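From the Brestmont Lab Newsletter
18 June 2020

Noiphan learns to put the mug down (mostly)

Regular readers will remember that in February we promised a short update on Noiphan, our two-armed kitchen project. We then went quiet, which in research is usually a sign that somebody found a bug. We found several. The good news is that one of them was the result.

For anyone joining now: Noiphan is a simulated kitchen where a pair of robot arms practices dull household jobs. Move the mug. Put the vegetable on the plate. Leave the toaster alone. The arms learn by copying recorded examples, and for most of last year they copied them very well, right up until we turned the counter a little or slid an appliance over. Then they would reach with great confidence for the place where the mug used to be. We have all had mornings like that, but we weren't asking anyone to publish them.

The usual cure is more examples. Our first plan was to record 2000 of them, and we got partway there before the person doing the recording started to take an interest in other careers. So we tried something cheaper. The method is called Drorau, and it comes down to shuffling the furniture. We take 100 recorded examples, cut each one into short pieces, and replay the pieces in kitchens where the objects have been shifted and turned. If the replayed piece still gets the job done, we keep it. If the arm sweeps the mug onto the floor, we throw that piece away and say no more about it.

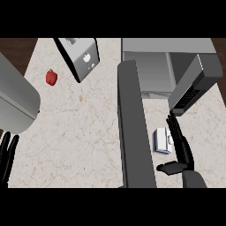
The part we got wrong for months was the second arm. We had been cutting both arms' movements at the same moments, as if they were holding hands. But one arm often has nothing to do while the other is busy, and chopping its idle time into pieces taught it to be idle in very specific places. Once we let each arm have its own cuts, with a shared stop only where the job really needs both of them, the strange freezing went away. The fix was 2 lines of code. Finding it took longer than we care to put in a newsletter.

With the new cuts, the arms finish the mug job in 90 percent of the test kitchens, including layouts they never practiced in. Before the change they were closer to a coin flip, and it was not a generous coin. Peppers are still a problem. A mug has a handle and a pepper has opinions, and the grip that works on one tends to send the other rolling. We have also learned that a toaster at an angle upsets the arms far more than a toaster that is simply in the way. We don't have a good explanation for this and would welcome a bad one.

All of this is in simulation, where the marble never chips and the mugs are free. Moving to the real arms is next, over at the Trernska building, as soon as we can agree on who buys the mugs. The code for the cutting step is on the shared drive under Drorau, with a readme that covers most of it. The random seed setting does nothing at the moment, so please stop changing it.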